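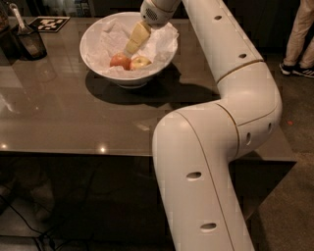
White robot arm, white bowl, glossy tabletop.

Utska: the old blog, in one folder

README, last touched Monday, April 26, 2021

Hi! If you've opened this file you either asked me for a copy of my old blog or you're me in ten years, wondering what all these folders are. Utska was the personal blog I kept all through college, my first two jobs, one very bad apartment and one pretty good one. The host is closing down, so I pulled everything out and cleaned it up, and now it lives here as plain text files you can read on anything.

I went back and forth on whether to put it online again as a proper site. For now I don't want to. I like the idea of it sitting quietly in a folder where the people who were around for it can poke through.

What you get

There are 482 posts in the folder called posts, one text file each. The file name is the year, the month and a few words from the title, so they line up in order if you sort by name. Some of the titles are embarrassing and I have left them alone (yes, including the one that is all lowercase song lyrics).

The folder called drafts has 116 things I never published. Most are a title and two sentences. A handful are long and kind of good, and I have no idea what stopped me from hitting the button. The long one about my grandmother's kitchen is in there, and so are three separate attempts at a "what I learned this year" post, all from the same year.

Comments are in their own folder, matched to the posts by file name. If a post has no matching file, it got no comments, and there are plenty of those from the first year when I was basically talking to my sister.

The lists folder is the yearly stuff: resolutions, books, movies, and the "fifteen minutes of nice things" lists I did every night one September when work was rough. I kept those apart from the posts so they're easier to find. I read them more than anything else in here.

What each post file looks like

Title on the first line, then the date, then the mood, then a blank line, then the post. The mood line comes from the drop-down the old host used to have. I picked "sleepy" a ridiculous number of times. After I moved hosts the drop-down went away, so later posts just say "none" there, and please don't read that as me having no feelings after graduation!

Tags are at the bottom. I was terrible at tags. "work," "Work," "job" and "workstuff" were all the same thing, and I've merged them into "work," which now covers 181 posts. I also merged "home" and "apartment," then regretted it, and by then I'd lost track of which was which. Sorry.

What I took out

I removed 50 posts before making this copy, on top of the ones counted above. They were mostly about other people — a breakup, a fight between two friends that I had no business writing up, some griping about a manager who was probably having a harder year than I was. If you remember a post and can't find it, that's likely where it went. You can ask me about it and I might tell you.

I also changed some names. Anyone who was a regular in the comments kept their own screen name if they said yes. Anyone I couldn't reach is down as "a reader," which makes certain threads look like one person arguing with themselves for two pages.

Hennessy is my old car and not a person. A few of you have asked over the years. Virka is the cafe below the second apartment, spelled four different ways in the early posts, and I've left all four.

Known problems

Curly quotes from the middle years came through as little question marks. I fixed the ones I saw and I'm sure there are more.

Links are mostly dead. I left the addresses in the text so you can at least see what I was excited about.

Photos in the posts are gone apart from the few I had saved on my own computer, so you'll run into sentences like "look at this mess" followed by nothing at all.

The times are wrong for one whole summer. The clock on my account was set to some other part of the world and every post claims I wrote it at four in the morning. I did write a few of them at four in the morning, but I couldn't tell you which ones.

Post dates are the day I published, and I often wrote things the week before and sat on them. If a post says "yesterday," it could be any yesterday.

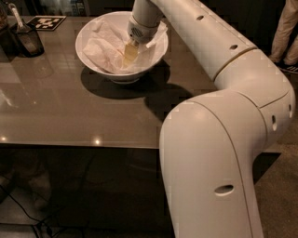 Colm Phelan wrote back after reading the first copy that the year the blog went quiet deserved a note, as he'd gone from March straight to the following January and thought his download had broken. It hadn't. I just stopped writing for a while after the move, and by the time I had something to say I'd forgotten my password. I've added a tiny file called gap.txt in the right spot so you don't think anything is missing.

He also wanted to know if the comments could go back under the posts, the way they used to look. I tried it on a few and it does read nicer, but it makes some files enormous, so I'm leaving them apart until I have a free weekend.

How to read it

Start anywhere. If you want a place to begin, I'd skip the first year (so many quizzes!) and open the post about the night bus, then just keep going. Tanilo is the name of the search page I made for myself, and there's a copy in the top folder. Open it in your browser, type a word, and it gives you every post with that word in it. It's slow and it's ugly and I love it.

Sharing

Please don't post the whole thing anywhere. Sending a single post to a friend is fine, quoting a line is fine, and if you were in a post you can do what you like with that one. If you find yourself in here and you'd rather not be, tell me and I'll take it out of the next copy, no questions.

Things I still want to do

Fix the rest of the question marks. Go through the drafts and finish one, maybe the kitchen one. Sort "home" back out from "apartment." Find the photo of the Halloween costume, which somebody must have.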